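# Helpers wanted for our robot open day in Grønli

We are looking for people who like to explain things and do not mind hearing the same question many times.

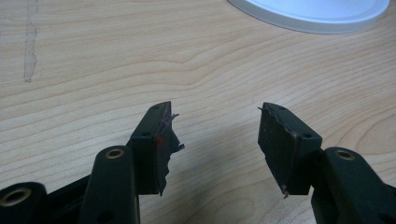 Vilten will open its workshop to visitors in August, and we expect up to 500 guests during the day. Most of them have never been near a robot. For this we need 32 helpers, in two shifts.

**What you will do**

- Welcome the groups at the door and bring them to the right table
- Show a simple task with a hand-held gripper, then let the visitors try it
- Help children at the Laner corner, where the tasks are easier
- Tidy the tables between two groups

**What we ask from you**

You are at least 16 years old and you speak English or Norwegian well enough for a friendly talk. Technical knowledge is not necessary. You must come to one training evening, which takes two hours and is held in room 206.

**What you get**

A warm lunch, a Clikar T-shirt and your bus ticket paid back. The work is unpaid, but we gladly write a confirmation for your school or employer.

To apply, please send us a few lines about yourself and tell us which shift you prefer, morning or afternoon. You can also leave your letter at the reception, Vilten, door 41. We answer every letter, also when all the places are taken.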